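Stripping Desktop Towers for Parts: A Talk with Vlastimil Vlček

Vlastimil Vlček runs the teardown bench at Carkton, a refurbishing shop that takes in retired office desktops and sorts them into machines worth rebuilding and machines worth stripping. The last large intake came in March from Homora, an insurance office that replaced its whole second floor. It came to 181 towers, of which 131 were rebuilt and sold on.

Vlček prefers to talk about the other pile.

"A rebuild is mostly cleaning and testing," he said. "Stripping takes more judgment. You have to decide what comes out first and what stays bolted in until the buyer is known."

His order of work is fixed. Power cord off, power button held down for five seconds, side panel off, tower on its side. Drives are removed before anything else and go into a locked bin. They are logged by serial number on a sheet that stays with the bin until the drives are wiped.

"I will not have a drive sitting in an open case overnight," Vlček said. "Everything else can wait for the morning." 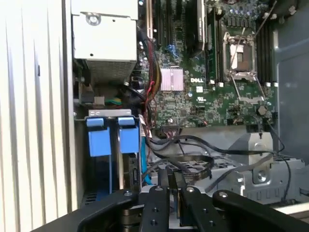

He likes office towers with carriers for the drives. The older bare-screw cages cost him time, and the screws are a coarser thread than the ones for the optical drives, so they end up in the wrong tray. With a carrier he unplugs data and power, squeezes the tabs and pulls straight. The blue plastic parts on a Dell are a help to new staff, he added, and he tells them to look for blue before they reach for a screwdriver.

Cables are where he sees the most damage. SATA plugs with a metal clip have to be pressed before they will let go, and people pull on the wire instead. The board connector breaks and the board drops a grade. Carkton sells boards in bulk to Kyriakidis, a parts dealer, and a cracked connector is enough to have one sent back.

The processor is the slowest step. Vlček runs the machine for a few minutes beforehand if it still boots, to soften the old thermal paste, then shuts it down and lifts the heatsink with a slight twist. The lever on the socket goes up only after the heatsink is clear. On sockets with the pins in the board, a plastic cover goes on as soon as the processor is out.

"Bent pins are a dead board," he said. "I can fix one or two under the magnifier. More than that and it goes to scrap." 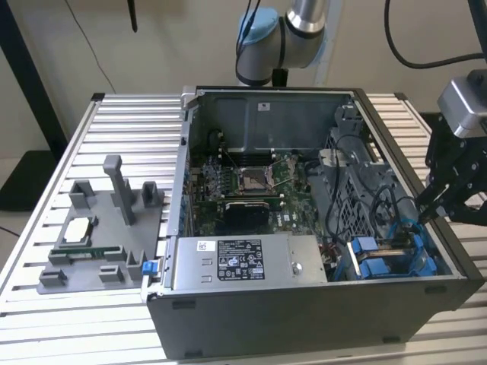 Power supplies are tested on a Trimow load tester for 20 minutes and the rating is copied from the label by hand. Any unit with a noisy fan is set aside. He does not open them, and neither does anyone else at the shop - the capacitors can hold a charge well after the cord is out.

Graphics cards get less attention than visitors expect. Most office cards sell for little more than the postage, so they are tested, bagged and sold by the box. Memory is worth more, and he matches sticks by part number before they are priced.

Asked what he would change about the cases themselves, Vlček mentioned the front-panel wiring. Each maker has its own plug, and an otherwise good case is hard to reuse with a different board. He keeps a drawer of adapters, mostly home-made. He would also like the cable runs to be longer by the width of a hand, so that a supply could be lifted out and set down beside the case with its leads still attached.

The empty cases go out on Tuesday with the sheet steel.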